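Testancombe Technical Institute
Department of Computer Support
Hardware Maintenance I — Course Handout 4
Opening the Desktop Tower and Preparing the Processor Socket
Revised June 23, 2018

Purpose

This handout accompanies the fourth laboratory session. Students are expected to have read it before entering the laboratory and to have completed Handouts 2 and 3. The session carries 50 points of the 200 available for laboratory work. A score of 70 percent or better is required before a student may proceed to the assembly unit in September.

4.1 Preparing the workspace

Shut down the computer, switch off the power supply at the rear, and remove the power cord. Press the front power button once and hold it for several seconds. Monitor, keyboard and network cables are to be disconnected and placed on the shelf behind the bench.

Lay the tower on its side with the removable panel facing up. Remove the panel and store it flat. Screws go in the divided tray and must not be left on the table. Wrist straps are to be worn from this point until the panel is replaced.

4.2 Orientation inside the case

Before touching any part, identify the following and write their locations in the lab record: power supply, drive cage, memory slots, expansion slots, processor socket. Layouts differ from one manufacturer to another. The Dareo and Claston cases kept in Room 231 do not place the drive cage in the same position, and diagrams copied from another student's record will not be accepted.

The rating label on the power supply should be read and its output figures copied out in full. The power supply itself is not to be opened under any circumstances.

4.3 The processor socket

An empty socket is the most easily damaged part of the board. Do not touch the inside of the recess, do not blow into it, and do not pass tools or cables over it. The retention lever should be operated with one finger and without force. If it resists, stop and ask the instructor.

With the graphics card left in its slot, space near the socket may be limited. Students should decide whether to remove the card before fitting the processor and should record their reasons.

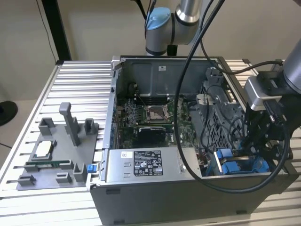 Lại asked whether the memory should also come out before the processor is fitted. It may stay in place for this exercise, provided that the modules do not obstruct the hand. It is removed in Handout 5, when each slot is tested separately.

4.4 Before leaving the bench

Check that thin wiring is clear of the socket and of any fan — a trapped wire is a common cause of lost points. Return the wrist strap to its hook. Submit the lab record, signed and with the bench number entered at the top of the first page.

Reading for the next session: Handout 5, sections 5.1 and 5.2.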